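Two Fingers and a Soft Banana: Notes on a Home-Built Manipulation Cell
Speaker notes, Mistholm shared workshop evening, Oct 27, 2024
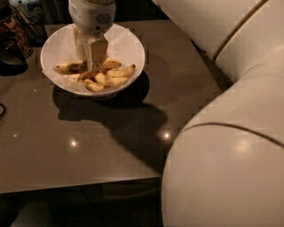

Gripper in the bowl, fingers among the banana pieces. Head camera view.

Slide 1. Opening

Leave the title picture up while people sit down. Introduce Duyên Mạch (controller and wiring) and Pentti Hämäläinen (mechanical). I did the perception code and the test log. Questions at the end, except about units; interrupt for units.

State the task in one sentence: pick a piece of peeled banana out of a bowl and put it on a plate, without marking it badly enough that a person would refuse to eat it.

Say what the talk covers: the fingers, the view, the contact problem, the log. Say what it leaves out: the arm itself. Anyone who wants the arm drawings should see Pentti at the back bench.

Slide 2. Why banana

We began with wooden blocks, then table tennis balls, then sponge. All three went fine and taught us very little after the first week. Banana has four properties we wanted in one object. It is soft. It is slippery once peeled. It changes over an evening. It costs almost nothing.

Point back to the title picture. Some of the pieces have dark spots and brownish edges. The color matters to the segmentation, which was first tuned on fresh fruit and split a spotted piece into two objects. Fix was to widen the hue range and merge regions that share a long border. Merging has its own fault: overlapping pieces can become one big piece. More on slide 5.

Slide 3. Fingers

Two flat fingers, parallel closing. Pentti went through 6 versions. Do not show all of them. Mention these:

Version 1 had ribbed pads. Good hold, and it left the rib pattern in the fruit.

Version 3 had thin rounded tips. Easy to get between pieces. It cut them.

Version 6 is flat and squarish, with the edges broken by hand using fine paper. It needs more room to enter, so it sometimes pushes the neighbors aside on the way down. We accepted that.

Cleaning: fingers come off with two screws. They get washed after every session. Somebody asked at the last meeting if the pads could be left on between sessions. They cannot.

Slide 4. The bowl and the napkin

The bowl is white and so is the napkin. Pale yellow on white is poor contrast, and we tried a blue bowl for a while. Segmentation improved. Depth did not, and depth was the larger error. We went back to white so that the results could be compared with the early log.

The napkin stops the pieces from sliding when a finger touches them. It also crumples, and a fold can stand up above the rim. The planner treats anything above the rim as an obstacle, so a high fold on the approach side gives a refused plan. Cường Thân suggested pressing the folds down before each run. We do this now and it is written in the procedure, step 4.

Known failure: fingers close on napkin and banana together. The grip width reads normal and the lift looks good until the whole lining comes up. Detection at present is a weight check on the bowl stand after lift. It works but it is late.

Slide 5. What the head camera gets

Back to the title picture if time allows. Two points only.

First, occlusion. With the gripper down in the bowl, the fingertips are buried in the food and the camera cannot see them. The arm takes up most of the right side of the view as well. Everything we know about the target at that moment comes from the picture taken before the descent, plus joint positions.

Second, light. The tabletop is dark and glossy. It gives small bright reflections, and the arm throws a large irregular shadow next to the bowl. Early on, the bowl detector took the joined shadow of bowl and arm as part of the bowl and moved the center toward it. Duyên's correction is to fit the circle to the rim only and ignore everything darker than a set level. The reflections are masked by a fixed threshold -- crude, and it has to be reset when the room lights change.

A matte cloth would remove half of this slide. We want it to work on the table we have.

Slide 6. Contact

The descent runs in two stages. Fast to a height above the rim, then slow until motor current rises or the depth limit is reached. The current threshold took longer to set than anything else in the project. Too low and it stops on the napkin. Too high and it presses the fruit into the bottom of the bowl.

Closing is by width, with a current ceiling. Soft fruit gives a slow rise with no clear step, so we look at slope over a short window. Show the plot. Let people look at it before talking over it.

The control loop logs at each cycle. A single pick came to 2567 rows in the run shown on the plot. Zane Rätsep wrote the viewer and will give a copy to anyone who brings a drive.

Slide 7. Results

Read the table as it stands. 51 attempts with version 6 fingers, same bowl, same table. Do not quote a success rate without saying how success is defined: piece on the plate, whole, no napkin. Curved pieces lying against the rim are the worst class. The wide ones lying flat are the best.

Slide 8. Next

A second camera low at the side, to see the tips. A softer pad, probably cast silicone. Ngọc Bạch has offered to run the December tests with strawberries, subject to someone else doing the cleaning.

Parts list and wiring notes are on the workshop shelf in the folder marked Triltetti. The folder marked Iria is the old arm and the pinout in it is wrong for this one.

Questions.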